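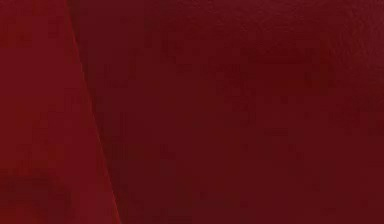

Two reds, very close up. Computer-rendered.

I have been trying to choose a red for our front door since October, and I have come to the view that we have all become far too frightened of colour.

When we first moved to Trindilcombe the high street was a cheerful muddle. The baker had a mustard door, the cobbler had a green one that had been painted so many times you could have lost a coin in the drips, and the terrace where I live went blue, pink, cream, brown, blue again, with no plan to it at all. I loved walking home along it in the winter, when the light goes early and you want something to look at. Now I walk home past grey. There is pale grey, and dark grey, and a sort of greenish grey that I'm told is very calming, and I dare say it is, but I was calm enough to begin with!

I don't blame my neighbours, who are lovely people and keep much tidier gardens than I do. If you are thinking of selling, every bit of advice you read says to keep it plain so that the buyer can picture themselves living there. The trouble is that most of us aren't selling. We are living in our houses (some of us for a very long time) and decorating them for a stranger who may turn up in thirty years, or never, and who will very likely repaint the lot in the first week anyway.

The paint companies don't help. The Resturus card I brought home has 205 colours on it, and I counted 13 that I would call red. The rest of it is mostly weather. And the 13 are harder to tell apart than you'd think. You hold one up alone and it is simply red, the red of all the postboxes you ever posted a letter in. Then you put another next to it and the first goes brown, or pink, or suddenly looks like tomato soup, and you have to go and put the kettle on.

But I think that bother is rather the point. A colour you have fretted over is one you'll notice every time you come up the path with the shopping. My grandmother's kitchen was a yellow so fierce that visitors blinked, and I could mix it for you today from memory, whereas I lived for six years in a rented flat with magnolia walls and couldn't tell you a thing about them except that they were magnolia.

So I would like to put in a word for the bold door, the odd window frame, the downstairs loo in purple. It needn't cost much. A tin is a tin, and if you hate it by the spring you can cover it up and you'll have lost a Saturday. People worry what next door will say, and in my experience next door says "ooh, that's bright", and then asks what it's called.

I have got it down to two now, and the samples are taped up by the letterbox. The warmer one is winning in the mornings.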